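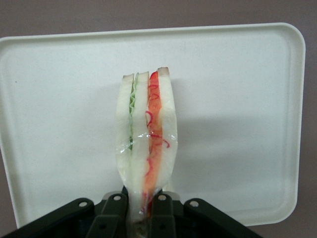 Section 3: Posting Your First Fan Clip

Okay, you've got your Flilley account and your page is linked, so now comes the fun part! I'm going to walk you through putting up a clip from a show or a celebrity interview, the same way I do it for my Floladside fan page (all things Leiva, the best family drama on TV, and I will not be taking questions).

1. Open Flilley and tap New Post. If it asks you to sign in again, use the email you signed up with.

2. Pick your clip. Vertical ones fill the screen nicely, but wide ones work too.

3. Trim it. Drag the two handles until you've got just the moment you want — the big reveal, the red carpet twirl, whatever made you squeal.

4. Type your caption. You get 1,000 characters, and yes, emojis count.

5. Tag the stars. Start typing a name and wait for the list to drop down, then choose the account with the check mark. I once tagged a fan account by mistake and poor Iddrisu Sarpong, who runs the page with me, spent all evening answering messages about it.

6. Add the credit line. Put the name of the show or the person who first shared the clip. Rochelle Brunton made me a little template for this and I paste it in every single time.

7. Tap Preview, watch it once with the sound on, then tap Share.

Note: New pages can share 3 clips a day. The counter sits under your profile name and starts over at midnight.

Caution: Please don't post clips of a celebrity's kids unless the parent has already shared them publicly. Flilley can lock your page for this, and I'd be on the parent's side!

Caution: Deleting a post deletes its comments too. I lost 1,490 of them on a Jurer awards night post and I'm still sore. Use Hide if you only want it off your page for a while.

Scheduling posts ahead of time is in Section 4.

Last updated 2022-07-29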